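# Chapter 6: Defending Against a Settled Centre-Back Pairing's Build-Up

Most coaching texts treat centre-backs as defenders first. In this chapter they are considered as the starting point of possession, and the subject is how a side without the ball should organise its first line of pressure against them.

By the end of the chapter the reader should be able to distinguish a passive block from an active press, set a pressing trigger, and judge from match notes whether a forward line has kept its distances.

## 6.1 Terms

A *trigger* is an event which the whole team has agreed will start the press. Common triggers are a backward pass, a poor first touch, or a pass to a full-back who is facing his own goal. A *cover shadow* is the area behind a pressing player into which the ball cannot easily be passed along the ground. The *first line* is the forward or forwards nearest the ball. The *second line* is usually the midfield.

Spacing between the two lines matters more than the speed of either. If the first line presses alone, a single pass into midfield removes it from play.

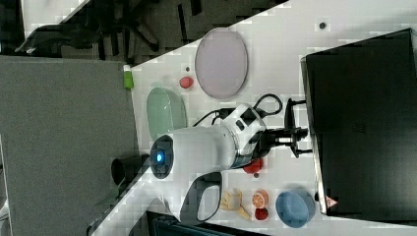
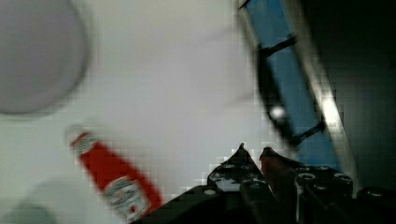
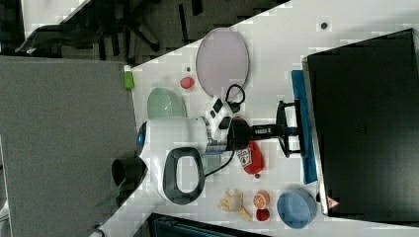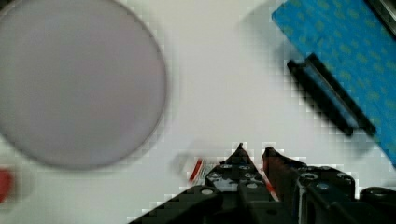
Spacing is best taught before the players go onto the pitch. Wubit Gudeta, in her sessions at Bovthorpe, sets out both lines on a table and moves one piece at a time, asking the group which passes have opened. Any surface and any markers will serve. On a white tabletop, a red ketchup bottle lying on its side can stand for a back line that has tilted, with one centre-back deeper than the other, and a coin for the forward who must decide which of the two to approach. The forward should normally curve his run so that the square pass is closed first.

## 6.2 The Bovthorpe match notes

The worked material in this chapter comes from Bovthorpe's two matches against Dillness. Ona Org coded 228 build-up sequences from the pair, of which 125 began with a pass between the centre-backs. Sequences starting from a goal kick are coded separately and are taken up in section 6.4.

In the first match Bovthorpe used a single forward. Dillness passed square until he stopped running, then carried the ball past him on the open side. For the return in September a second forward was added and the trigger was changed to the backward pass. The midfield was instructed to move on the same signal.

Before continuing, readers should review the definition of compactness in Chapter 2.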